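Stories > Short Fiction > The Gray Table

Lizeth had promised her brother that the pigs would be sorted by noon. They had belonged to their aunt, who saved coins for every child in the family and never wrote down which pig was whose.

She began with the yellow one because it was the brightest. She knew there had been a pink one as well, and that it was meant for the twins. 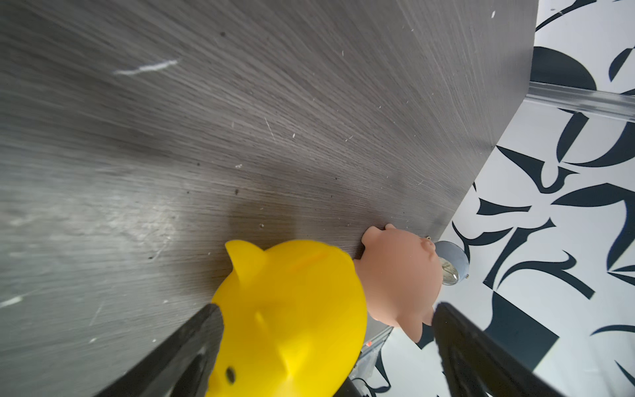
Her brother phoned from Kornside at ten.

"Is there a list?" he asked.

"No list. There's a receipt from Briltau for 49 dollars, and it doesn't say what for."

"Then just divide it."

She didn't want to divide it. Her aunt had put money away every January, and each pig had gone back to its place on the shelf afterward. Somebody had been meant to have each one. Lizeth thought about the shelf for a while - left to right, oldest child to youngest, maybe. Then she remembered the plush toy, which had always sat at the end.

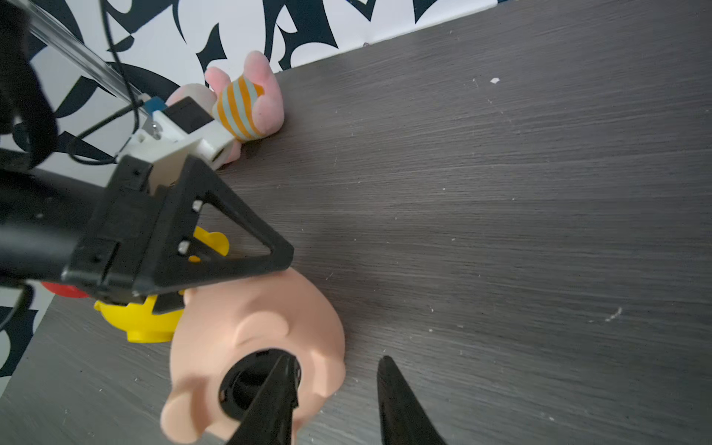
Radomír Jelínek

The plush toy had been hers. If it marked the end of the row, the pig beside it was hers too, and she was the youngest. That made the red one hers. She called her brother back and told him the order.
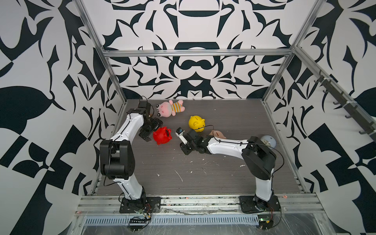 Yes, he said, that sounded right, but the red pig had been his until he broke a window and their aunt took it back. Lizeth said he could have half. He said he would drive over after lunch, and she went to find some envelopes.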